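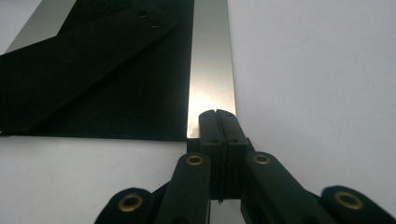

Photo: Javiera Pereyra

Web Basics, handout 2: Redirects

Pages move. Visitors don't get the memo, and search engines read it slowly. When you rename a page, set up a 301 redirect to the new address. A 302 means "back soon", so don't use it for a page that left in September. 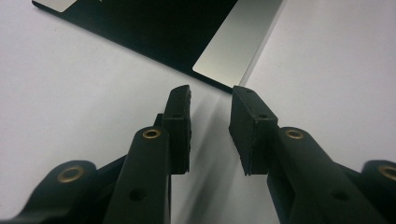
Avoid chains. Old page to newer page to newest page works, in the sense that a bus with 100 stops works - point every old address straight at the final one.

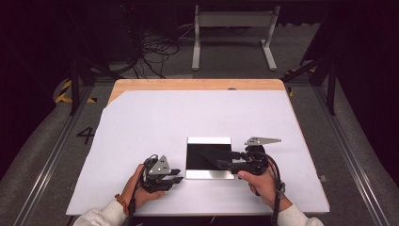
And please don't send everything to the home page. Someone looking for your price list will not be charmed by your welcome message.

For next class: read Dardo Núñez's notes on loops.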